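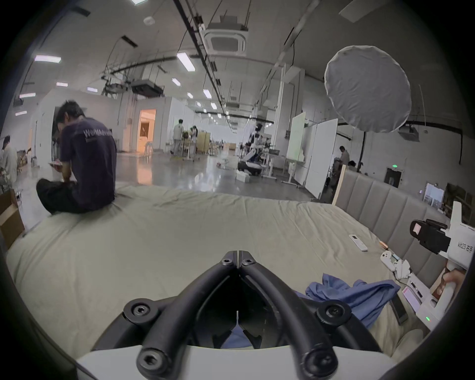 Bed station, September 2019, cluttered.

Back on the bed today, and I'm going to put down what I think while I'm still cross about it. Corngate want to know by March whether a machine can do a hotel room turn. My answer this week is bits of one, slowly, and please don't crumple anything.

Cloth is still the misery. The sheet wrinkles if you so much as look at it, and every wrinkle is a new shape for the Peltura software to puzzle over. Picking a remote up off a flat sheet, fine, I'd nearly trust it with that! Smoothing the sheet under the remote is another matter (do you move the remote first? I do, without thinking, and I can't get anyone to write down the rule for it).

Last run on the old rig: 36 tries at finding a corner of a cloth, 15 good ones. The Hamann fingers pinch well enough once they're on an edge, so I'm blaming the looking and not the gripping. Must check the finger pads anyway.

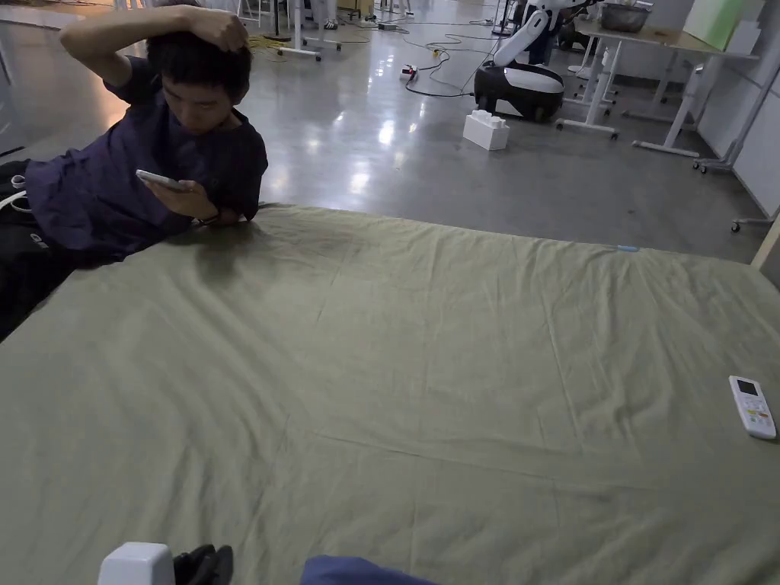 Inês Vieira reckons I'm asking the wrong thing, and that a hotel would gladly pay for a machine that only cleared the bed and left the making to people. She'd drop the sheet altogether until spring. I half agree, but clearing a bed still means telling a T-shirt from a fold in the sheet, so we don't get off that lightly.

Dinport's trolley job looks easy next to this. Same box, same shelf, up to 325 lifts on a shift. No wonder shop floors got there first, nothing on a shelf goes floppy.

Tried holding a cloth tight between two grippers in my head and then on paper. Two hands has to be the way, one hand just drags it about.

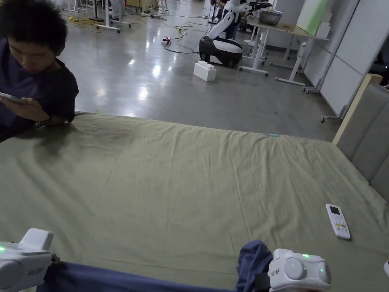

Two hands means twice as much to go wrong, came the reply from Corngate when I rang, and could we quote for one arm as well? Fine, I'll do both. One arm for clearing, two for folding.

To do: new pads, 15 more cloths in mixed sizes, ask Inês for her clearing list.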